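The Helix Study Planner (undated, A5)

Code: 1696
In stock – usually posted the next working day

Hello! I'm Yurani Quispe and I made this planner because I couldn't find one that my own students would keep using past the second week. I've been a study skills tutor for a good while now, mostly with GCSE and A level students and a few nervous first years at university, and I've bought an embarrassing number of planners in that time. Lovely covers, most of them. Then you open them up and there's a tiny box for each day and a quote about mountains.

So the Helix is plain inside, and I'm not sorry about it. Each week gets a double page. The left side is for what's been set and when it's due, and the right side is for when you're going to sit down and do it. Those are two separate jobs and most planners squash them together, so a student writes "history essay" on the day it has to be handed in and then gets a nasty shock that morning (I did exactly this all the way through sixth form).

What's inside

71 weekly spreads, undated, so you can start in June or in the middle of a wet half term and not waste a page
A subject list at the front with room for teachers' names, room numbers and exam boards
21 topic trackers for revision, one topic to a line, with three little boxes to tick each time you come back to it
Four blank timetables, for when the school changes everything after Christmas
A few dotted pages at the back for doodling, or for lists, or for working out how many marks you need

How I'd use it

Sit down once a week with a cup of tea and fill in the left page first. Everything goes on it, even the dull bits like returning a library book. Then do the right page, and be a bit mean with yourself about how much fits in an evening. I tell my students to plan in blocks of 20 minutes with a proper gap afterwards, and to leave one evening completely empty. Something always spills over into it!

The topic trackers work best if you write the topics small. "Biology" is no good to anyone. "Osmosis" is fine, and so is "that thing with the potato strips" if that's how you remember it.

If you're a parent buying this for a teenager, please let them fill it in on their own. I know it's hard. Ask to see it if you're invited, and otherwise ask what they're doing tonight and leave it there.

Paper, cover and size

It's A5, so it goes in a school bag without getting its corners chewed too badly. The cover is a stiff card and comes in moss green or a sort of brick red. I went back and forth with Zabala, who do the printing, about the paper – the first batch let felt tips through and the new one is thicker. Gel pens and ordinary highlighters are fine. I wouldn't use a fat permanent marker on it.

It's wire bound and opens flat, and you can fold it right back on itself if your desk is mostly taken up with other things.

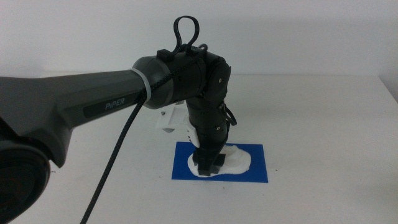 Which one should I get?

I do two other planners and people often ask about the difference. The Lalta is the younger one, for Years 5 to 8, with bigger spaces and a reading log. The Stukholm is A4 and meant for university, with a page for each module and a longer section for essay planning. If you're between the Lalta and the Helix, go by handwriting – big loopy writers get cross with the Helix lines.

Postage and returns

Postage is second class unless you pick first at the checkout. If it turns up bent, send me a photo and I'll put another in the post. You can send an unused one back within 21 days and I'll refund you for the planner, but the return postage is yours to pay.

Schools and tutors

I can do class sets with your school name on the inside cover. Drop me a line through the contact page with how many you need and when you need them by, and please don't leave it until the last week of August, when I'm up to my ears in boxes.

Page last updated 2025-03-26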